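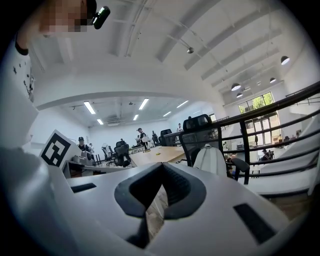 Delphine Alcantara wrote back on the last report to ask whether a ceasefire that gets broken before breakfast still counts as a ceasefire, and whether we could please stop colouring it green on the map. Fair enough. It is now a sort of mustard, and the key says "contested" where it used to say "holding".

The rest of the period, then. The grant pays for a monitoring desk covering the truce line between Zavcombe and the coast, and for monthly maps that both delegations have agreed to complain about equally. So far they have kept to that part of the agreement.

Incident log

We logged 78 reported violations to the end of February. Of these, 40 have been matched to a second source and are on the public map. The others sit in the queue, where several have been since the desk opened. Most are mortar fire heard by one village and denied by the next. Each side's spokesman reports only the other side's shells, so the two bulletins read together make a fairly complete account.

The front itself has barely moved. The garrison at Gwilliam pulled back to the far bank, announced a redeployment, and was congratulated by the other side on its retreat. We have used "withdrawal" in the text and had letters from both.

Plondport

The harbour remains the hard part. The accord gives it to a joint administration, which has met once and adjourned over the seating. In the meantime the army holds the cranes and the militia holds the road out, so cargo can be unloaded but has nowhere to go. Aravind Thampi's section on customs revenue is attached as an annex. It's longer than you asked for and better than the rest of this report.

Staffing and money

Salamatu Aryee has taken over the radio monitoring, and Amerley Gyamfi now checks translations before release, following the business with "ultimatum" and "invitation". We are three months behind on the satellite subscription, which the supplier has noticed. Spending is otherwise at nearly 100 per cent of plan. The fuel line is over and the conference line is untouched, the conference having been called off when neither delegation would cross to the other's hotel.

Next period

Marisol Palomino will travel the northern sector once the permits come through. There are two permits, one from each side, and each is void if the other is found on you. She has asked for a coat with more pockets. We'd also like approval to move the unspent conference money to the satellite bill. The form is with your office, signed on both pages this time.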